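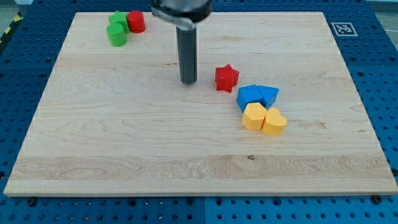

5.3 Contact faults during block pushing

The pushing trials at the Petby site were run without operator intervention except where a stop was triggered. Over 1000 episodes were completed before the September review. In 54 of them the arm halted on a protective stop, and the log entries for these episodes were examined one by one. Most were minor: the commanded path passed too close to the limit of reach, the controller refused the motion, and the episode was closed with no contact made. The remaining stops had a single cause, and it is treated here in some detail.

Fig. 4. Workspace used in the pushing trials, with colored blocks on the wooden board and the finger of the end effector above it.

The height of the fingertip above the board is not measured during an episode. It is computed from the arm's joint positions and a board plane fitted at the start of each session. When the board shifts on the table, or when one side of it is raised slightly, the fitted plane no longer matches the real surface. In episode 1592 (episode numbers include discarded runs) the error was large enough for the tip to press into the board at the start of a push. The force limit had been set for block contact in the sideways direction and did not respond to the vertical load in time. The arm continued along its path for 20 mm before the stop was issued. The finger mount was bent and had to be replaced.

Inspection of earlier logs showed that the vertical load had been rising across several sessions. The Dillel controller records this value but does not raise a warning on it, and the site procedure at that time did not call for it to be reviewed. The fault could therefore have been found earlier from data already held. A second contributing factor was the restart procedure. After a protective stop, the operator was permitted to resume from the last commanded position, which in two cases placed the tip directly back in contact with the board.

Three changes were made. The plane is now fitted again after every protective stop. A separate vertical force limit was added, and it acts independently of the pushing policy. Resuming from the last position is no longer allowed; the arm must first be raised to a safe height at reduced speed. These changes were reviewed by Steinar Østergaard and adopted at the Mornitz site as well.

Episodes that ended in a protective stop are counted as failures in Section 6, whether or not the block had reached its target.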